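Work surface (household)

A work surface is the flat, level area on which tasks are done in a home, such as preparing food, folding clothes, sorting papers or repairing small things. The term covers the tops of tables, desks and benches, and also kitchen counters, which in American usage are often called countertops. A surface used only for display, for example a shelf or a mantel, is usually not included.

Terms

In everyday speech the words "tabletop" and "work surface" are used almost as the same. Writers on household matters sometimes separate them: a tabletop is a part of a piece of furniture, while a work surface is defined by its use. By this definition the lid of a chest can serve as a work surface, but it is not a tabletop. Priit Luik, in his handbook Plelora, uses "clear area" for the portion that is free at a given moment.

Height and depth

The suitable height depends on the person and on the task. Work that needs force, such as kneading dough, is easier on a lower surface, and fine work done by hand is easier on a higher one. Kitchen counters are commonly fixed at one height, so many cooks also keep a table for the heavier work. A depth greater than 100 cm is seldom practical against a wall, as the back part cannot be reached comfortably.

Color and light

Pale colors such as cream, light yellow and tan are common for work surfaces. They return more light to the hands than dark colors do, and small items of a strong color are easy to find on them. The disadvantage is glare. Under a strong lamp a pale surface may look almost white in one area and keep its warmer tone elsewhere. Carla Qaisi recommended a matte finish and a lamp placed at the side for this reason. 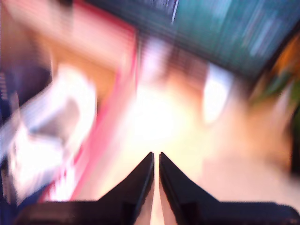
A bright cream to pale yellow surface, with a large pink object at upper left.

Care

Daily care consists of removing loose items, wiping with a damp cloth and drying. Stains from tea, ink or beet juice show quickly on pale surfaces and should be treated the same day. Oiled wood needs new oil from time to time, and stone may need a sealer.

See also: Countertop; Desk; Kitchen table; Workbench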